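Subject: Re: [Nestance-households] Lunch boxes and plates, what are you all using?
Date: 20 December 2023

Hi all,

Sorry this is long, I've had two coffees and the kids are at their nan's.

On the digest of a few days back, one of our newer list members wrote:

> We've just moved into the Baird Street end and I'm starting from
> scratch with kitchen bits. Our old lunch boxes were the flat sort
> with four clips and two of the clips have snapped on every single
> one. Is anybody using the squarer ones with a handle? My worry is
> that they take up too much room in the bag. Also does anyone have
> a view on small plates for arvo tea? Ours are all big dinner
> plates and a bread roll looks ridiculous on them.
>
> Happy to buy second hand if somebody is clearing a cupboard before
> Christmas.

Yes to the square ones with a handle! I've gone over to them completely. I had the flat clip kind for years and I reckon I spent more time hunting for the matching lid than I did making the lunch. Mine came from Numow, the homewares place next to the chemist, and I paid 9 dollars for the first one on special and 10 for the second when I went back and the special had finished (grr).

You're right that they're bulky. In a proper school bag it's fine, it sits at the bottom and the jumper goes on top. In my work tote it's hopeless, so I just carry it by the handle like a tiny handbag. A roll goes in whole without getting squashed, and that was my whole reason for switching. With the flat ones you'd open up at lunchtime and find something more like a pancake. Two rolls will go in if they're the small oval ones, plus a mandarin if you're firm with it.

Cleaning: I wash mine by hand. I did put the first one through the dishwasher on the top rack, and the lid has never felt quite as snug since, though my other half says I'm imagining it. If anybody has put one through regularly I'd love to know how it went. Tomato stains come out if you leave it in the sun on the back step for an afternoon, and curry stains don't, so we don't do curry.

Now, plates. I feel strongly about plates! What you want is a little one with a raised rim, because a flat plate plus a crusty roll equals crumbs on the floor and then ants, and we all remember the ants last December. I bought a set in that soft green colour from the Nanow seconds bin and we use them for everything: toast, cut fruit, half a sandwich, the dog's tablet wrapped in cheese. The big dinner plates only come down when my in-laws visit. They stack nicely too, I've got the lot on one shelf with the cereal bowls beside them, and the shelf is only 55 cm wide.

I also put a big brown mat down over the table for arvo tea. It hides a multitude of sins and I can take the whole thing outside and shake it. Measure your table before you buy one. I didn't, and the first one I brought home was 62 cm across and looked like a postage stamp, so that one's now under the shoe rack.
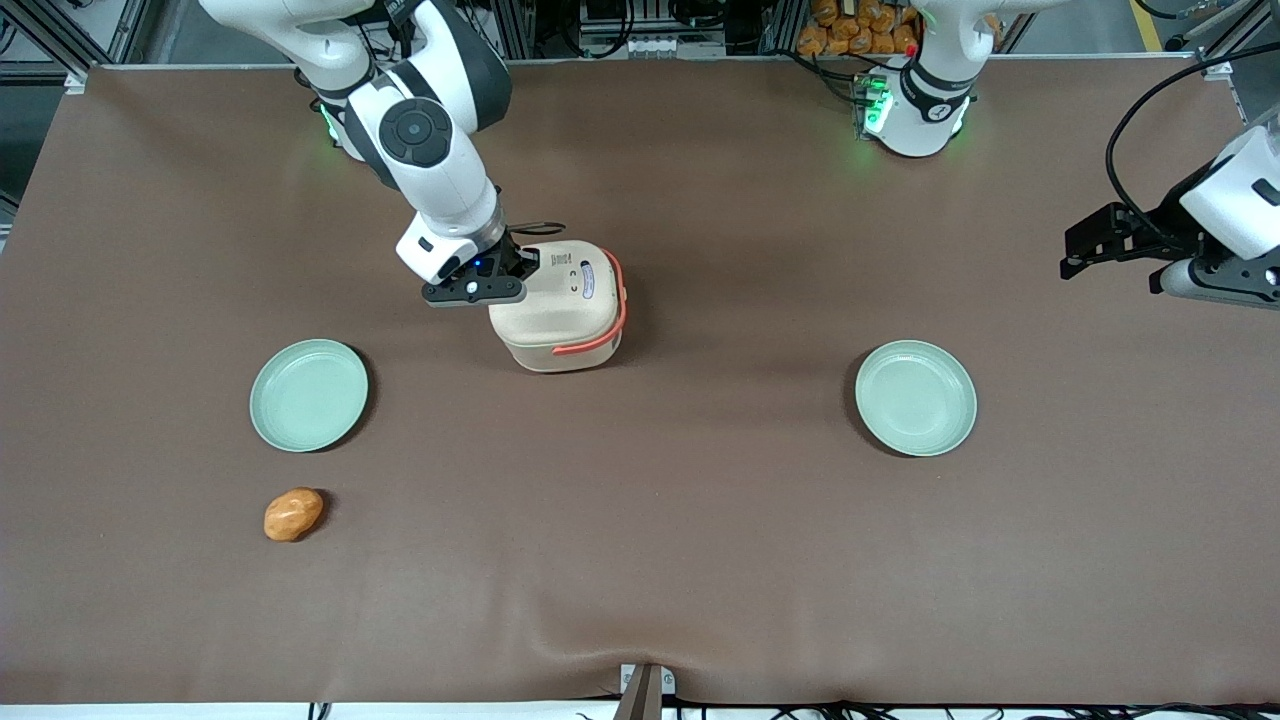
Square lunch box with the orange handle, two of the little green plates, and a roll.

The lid on that style is domed, so you get a bit of extra height in the middle, handy for anything with lettuce poking out of it. Downside is you can't stack another box on top without it sliding about. I've given up and just keep them side by side in the pantry.

As for second hand, I've still got three of the old flat clip boxes with all their clips working (a miracle) and you're very welcome to them as spares, no charge. They've got a few knife scratches inside but they're clean. I can leave them in the Nestance share cupboard any time before Christmas, just reply off list so we don't clog everyone's inbox.

One question back at everybody while I'm here: what are you using to keep rolls from going hard overnight? I've tried a tea towel, a paper bag and the freezer. The freezer works, but then I forget to take them out and we all have crackers.

Cheers from the upstairs end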